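Gadbridge teleoperation project: where we are
16 June 2023

Hi Paula,

You asked for the short version, so I'll try (no promises!). Since my last note the big change is that Dorin and I can both drive the simulated arm by remote without wanting to throw the controller across the room. Lucimara rewrote the hand mapping in Zuvby, and small moves of my wrist now come out as small moves of the gripper. It's a huge difference when you're reaching for fruit on a plate.

We've stuck with the fruit task you signed off on: reach over the table, take hold of a piece, set it down where the instruction says. The fruit models got swapped for nicer ones, and the mangoes have proper color and shading now. I'm very happy with the stems.

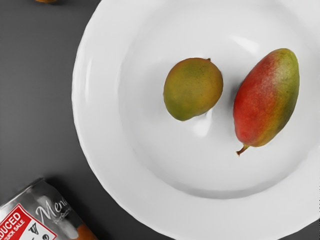
What we've recorded

We have 1508 demonstrations saved, and the target for November is 2000. I did most of the early ones and you can tell, because I kept stopping in midair to think. Dorin went through the lot and flagged 79 that hesitate too long to be useful for training. We'll redo those first.

The rest of the table stays busy on purpose. Cans stand or lie on the left, there's an espresso cup on the right, and the driver has to bring the gripper down without bumping into any of it. Small round fruit by the rim of the plate is the hardest thing to line up, and I still go in too fast!

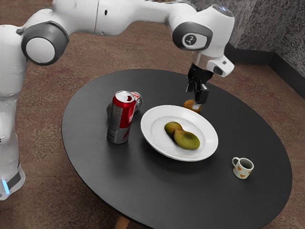 What's slowing us down

Depth, mostly. On a flat screen it's really tough to judge how far the fingers are above the fruit. Manouchehr is adding a second view to the driver's screen, and I tried an early build on Tuesday and liked it a lot. We also lost 35 recordings to a full disk, which was my fault, and I've since set up an alert.

Next I'd like to bring in two new drivers who have never used the setup, so the demonstrations don't all move like Dorin and me. I'd need your okay on the extra hours before the end of the month.
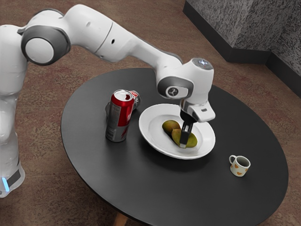

Gripper down at the plate, fingertips on the front piece of fruit.

Call me if you want to try driving it yourself.

Sowmya Kamath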